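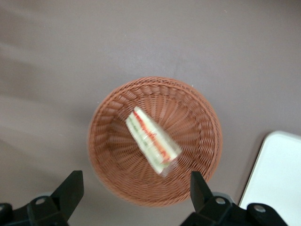
Wrapped sandwich wedge in serving basket, counter 3

# Grab-and-go counter check, Gomholm café, November

Checked by: Tahira Gondal
Time: 10:40 a.m.

**Baskets and counter**

- [x] Baskets free of broken or lifting strands. *Rims run through by hand, no snags.*
- [x] Basket floors brushed out before filling. *Crumbs get into the ribs of the weave. Use the dry brush, not the cloth.*
- [x] Counter wiped with Clivex before opening. *Bottle is nearly done, new one is on the shelf above the sink.*
- [ ] Spare baskets stored off the floor. *Two were under the Skovness rack. Moved to the top shelf. Please leave them there.*

**Wrapped sandwiches**

- [x] Every sandwich fully wrapped, no bread showing.
- [x] Filling visible through the film. *Customers ask what is in them, so keep the cut face clear of folds.*
- [ ] Use-by label on every wedge. *Tray 2 went out without labels. Pulled back, labeled, returned at 10:55.*
- [x] Allergen card matches the filling. *The Türkmen flatbread card still lists sesame, correct as of this delivery.*
- [ ] Film ends tucked flat. *Wide end tends to bunch up. Fold it under before the label goes on. Loose film catches on the weave when people lift the sandwich out.*

**Temperature**

- [x] Display fridge at or below 41°F. *Read 38.*
- [ ] Baskets returned to the fridge between rushes. *No record for yesterday afternoon. Write the time on the sheet each time, even if it was only a few minutes.*
- [x] Probe thermometer cleaned and working.

**Stock**

- Wedges made this morning: 110
- Wedges left at time of check: 46
- Film roll: 200 ft, opened today

**To do before next check**

1. Print more use-by labels. The last sheet is in the drawer by the register.
2. Put a hook or a second shelf up for spare baskets. Asked for this last month too.
3. Go over the film folding with the new morning staff.
4. Replace the pen on the fridge sheet.

Overall: pass, with the open items above. T.G.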